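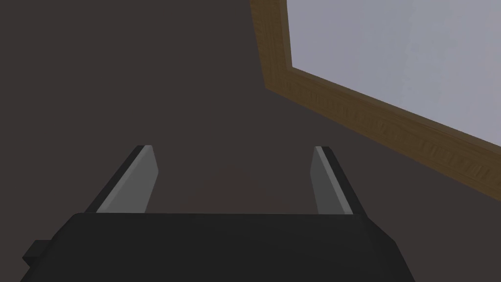 Hyun-seo Pyo wrote that the appeal was never going to be heard before January, and I think that's right. The court in Muler has one judge for criminal appeals and he is booked solid. So the question is what happens to Enance in the meantime.

Posted by plekis_reader, 2021-09-12

---

drybridge wrote:
What happens is he serves his time. He got 32 months for moving stolen freight and he has done 16. I don't see why everybody talks like he's owed something.

---

plekis_reader wrote:
He's eligible for supervised release at the halfway mark. That's the law for a first offense with no violence. He isn't asking for a favor.

---

drybridge wrote:
Eligible doesn't mean entitled. The board can say no. They said no to Morris and he had a cleaner record.

---

countyline4 wrote:
Morris was turned down over the restitution. He owed $1,743 and didn't pay any of it. Enance paid his in full before sentencing. It's in the court file if anyone wants to go down and read it. They charge for copies but you can look for free.
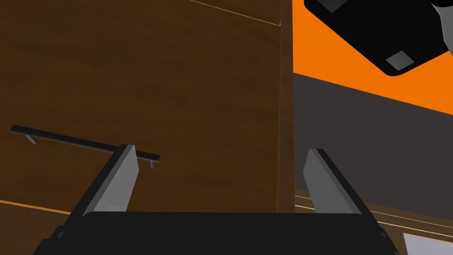

Kitchen cabinet door and handle

---

Hyun-seo Pyo wrote:
I was at the hearing in the spring, so a few corrections. The board did not refuse Enance. They put it off because the home report wasn't finished. His sister has offered him a room in Plekis and someone from the probation office has to visit and sign off on it. As far as I know that visit still hasn't been done.

Also, the appeal is only about the second count. Even if he wins, the first one stands.

---

drybridge wrote:
OK, I didn't know it was put off. The paper said "denied."

---

Hyun-seo Pyo wrote:
The paper ran a correction on page 4 the week after. Easy to miss.

---

millrace wrote:
My brother drove for the company that got robbed. They lost two contracts over it and he was laid off. I understand the release rules, but the drivers got no part of that restitution. It all went to the insurer. When people say he "paid in full" I'd ask them to remember that.

---

countyline4 wrote:
Fair point. I meant he paid what the judge ordered. I wasn't saying everyone was made whole.

---

plekis_reader wrote:
millrace, did any of the drivers send in a statement? Pauline Sedgwick handles those for the board. You can still file one before the next hearing – it has to be in writing and signed. They read them before they vote.

---

millrace wrote:
He didn't know he could. The letter went to the company and they never passed it on. I'll tell him. Does it have to be notarized?

---

plekis_reader wrote:
No, just signed, with a mailing address. Put the case number on each page.

---

drybridge wrote:
I still say he should do the whole thing. But if the board is going to hear it, they should hear from the drivers too.

---

Hyun-seo Pyo wrote:
Agreed on the second part. The next hearing date isn't posted yet. I'll call the clerk on Monday and put whatever she tells me in this thread.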